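The Shed Page: what I pinched from the robot open day

Regular readers know my workshop runs on ice cream tubs, a label maker with no tape in it, and optimism. So when Howard Hebden rang in February to say the Stera workshop at Rirasthorpe was having an open day, with robots pulling old computers to bits, I said I'd bring my own sandwiches. It was a 45 minute drive and there was free parking, which is more than you can say for the hardware store.

I went to see a machine take my hobby off me. I came home with a page of notes on benches, screws and where to put things down, most of which will cost you nothing. Here are the ones worth passing on.

Put the job on its side and leave it there
Our host for the morning was Caradog Sayce, a patient man in a polo shirt who answered the same question about Terminators from three separate grandfathers. His first rule for opening up a computer, robot or no robot, is to lay it flat with the open side up and then stop fiddling with it. I usually work with the tower standing on the floor between my knees, head torch slipping, like a vet at calving time. Flat is better. Your screws fall into the case, where you can find them, instead of under the freezer, where you can't.

Before any of that: switched off at the wall, cord out, and hold the power button in for 15 seconds. Then leave the power supply itself shut. There is nothing in that metal box for you, and some of what's in there can hold a nasty charge well after it's unplugged.

Set your bench height properly
The demonstration bench was 915 millimetres off the floor. Mine at home is 680, having started life as a kitchen table and lost a bit off each leg during an argument over a wobble. I'd blamed my back on age. I have now put the bench up on hardwood blocks, glued and screwed, and my back has withdrawn its complaint. Stand with your arms hanging and bend your elbows; for fine work the surface wants to be a little below them.

Give every part a parking spot
An arm that can't rummage has to be told where everything lives. I can rummage, and have lost whole weekends to it. Caradog's crew plan where each piece will be put down before they start taking anything out. At home, a muffin tin does the job for screws, one hole per stage, working clockwise. For larger bits, rule up a sheet of cardboard with a marker and write the names in the squares. Take a photo with your phone each time you're about to unplug something. You'll feel silly until reassembly.

Slow down at the clips
I'd expected speed, I suppose from the car ads. The talk was nearly all about going gently. Most broken plastic comes from pulling before the catch is free, and a catch that won't budge usually has a mate around the other side. Press, wait, look again, then lift. The gentleman beside me said his wife had been telling him this about the dishwasher door for years.
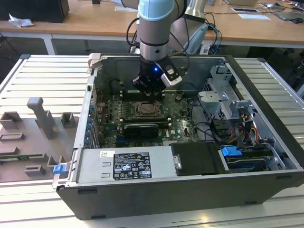

Computers that come apart without a fight are worth seeking out if you buy second-hand, and the trick is to look for coloured touch points before you go hunting for a screwdriver. The Dell on the bench was a good one to learn from: blue clips down the row of expansion slots, a blue release latch near the end of the power supply, and a bright blue pull tab on the drive. Memory is held by the small white latches at the ends of the black slots. Once you know the maker has a favourite colour, half the job is following it around the case. If the processor is out, as it was on this one, keep fingers, sleeves and biscuits well clear of the socket, as those pins bend if you so much as think about them.

Grooves beat a flat bench
I coveted that slotted aluminum table more than the arm. You can bolt a holder down wherever you need it and shift it tomorrow. The poor man's version is two lengths of T-track let into a sheet of ply, plus a few scrap blocks with a bolt through each. Mine took an afternoon and one bandage. Cut your slots before you varnish.

Make the holder fit the part
The grey holders they use are 3D-printed. If you haven't got a printer, cut a saw kerf in an offcut and stand your circuit boards in that, edge down, so they aren't sliding over each other in a tub. Different widths of kerf for different boards. Label the block, or at least mean to.

Howard asked whether the arm could be taught to do gutters. Caradog said he'd pass it on. There was a sausage sizzle out the back, run entirely by hand, and the queue was longer than the one for the robot.

Next month: sticking drawers, and what to do with the 11 tins of paint you're keeping for touch-ups.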